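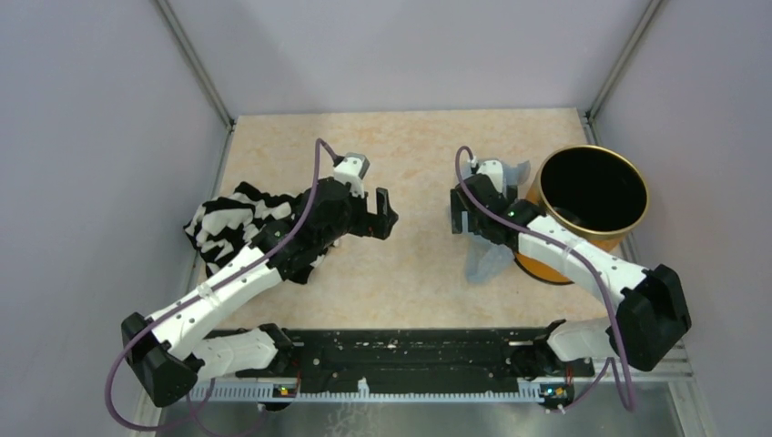
Unit 4: Clay Bodies for Hand-Built Figures
Instructor: Lensa Yilma
Studio assistant: Lautaro Daza

Reading before class: Course reader, chapter on coil and slab construction.

4.1 Terms
Clay body: a prepared mixture of clays and other materials, ready for forming.
Grog: fired clay that has been crushed and sieved. It opens the body and reduces shrinkage.
Leather-hard: the stage at which a piece holds its shape but can still be carved or joined.
Slip: clay thinned with water, used for joining and for surface color.

4.2 Building a hollow figure
A standing figure should be built hollow from the base upward. Thick walls dry unevenly and are liable to crack at the neck and ankles. Students who prefer to model in solid clay must cut the figure at the leather-hard stage, hollow both halves and rejoin them with slip. Every closed form requires a small vent hole, placed where it will not be seen.

Arms held away from the body need support until they are firm. Rolled newspaper is acceptable and may be left inside a form, where it will burn out in the kiln.

4.3 Shrinkage
A figure modeled at 195 mm in a body with a total shrinkage of 10 percent will measure 175.5 mm after firing. Bases and stands should be ordered after the final firing.

4.4 Assignment
Each student will submit one hollow figure, together with a page of working drawings. The assignment carries 35 points. Work must be placed on the drying shelves by the end of October, marked on the underside with the student's initials.

Questions about glazes should be directed to Iman Bennani, Room 84.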